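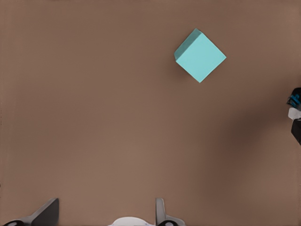 Blue-green

Blue-green is the family of colors that sits between blue and green, and it's the entry I've wanted to write for this site since I started it. Teal, aqua, turquoise and cyan all live in here, along with plenty of paint-store names I'll get to in a minute. People argue about where it starts and stops, and I've argued about it too (mostly over bathroom tile).

Names

Turquoise comes from an old French word for "Turkish," after the stone that reached Europe through Turkey. Teal is a duck! The common teal has a stripe of the color by its eye, and English speakers borrowed the bird's name for the shade in the early 1900s. Aqua is just Latin for water, and cyan goes back to a Greek word for a dark blue, a good bit darker than what we mean by it now.

Plenty of languages have used one word for blue and green together. Linguists sometimes call that color "grue," a word I love and have never managed to use at dinner. Older Japanese used ao for both, and you can still hear it today when someone talks about a green traffic light.

Mixing it

With light, cyan is what you get from green and blue at full strength with no red. With paint it's messier. The cyan ink in a home printer is a single pigment, and if you try to copy it by stirring school blue into school yellow you'll end up with something closer to pond. Start with a blue that already leans green, add a very small amount of yellow, then white. The white does more than you'd think - a dark teal can turn into a beach-towel color after a couple of spoonfuls.

History

Egyptian craftsmen were making blue-green glazes thousands of years ago, and copper did most of the work. Copper also gave painters verdigris, made by leaving the metal near vinegar and scraping off the crust. It was lovely and badly behaved, and in a lot of old paintings the greens have gone brown.

My own copy of the Schwaiger dye book, a reprint, has a recipe dated 1709 for a "sea cloth" that calls for a blue bath first and a yellow one after. I tried it with 200 grams of wool and got a decent green with blue streaks, so I'm keeping the scarf and blaming my stirring.

Around the house

Blue-green had a big run in kitchens and bathrooms in the 1950s, and it keeps coming back. The Landetti fan deck I use has 400 colors, and the blue-greens fill page after page near the middle. Pistus makes a flat wall paint in a pale aqua that I've had in my hallway for years, and it looks green in the morning and blue by lamplight. Jistard's version is stronger and, to my eye, a bit cold.

If you're picking one, put a big sample on two different walls and leave it there for 10 days. Look at it on a cloudy afternoon, and again after dark with the lamps on.

See also

Cyan
Copper pigments
Grue (language)
Verdigris
Why my hallway looks green before breakfast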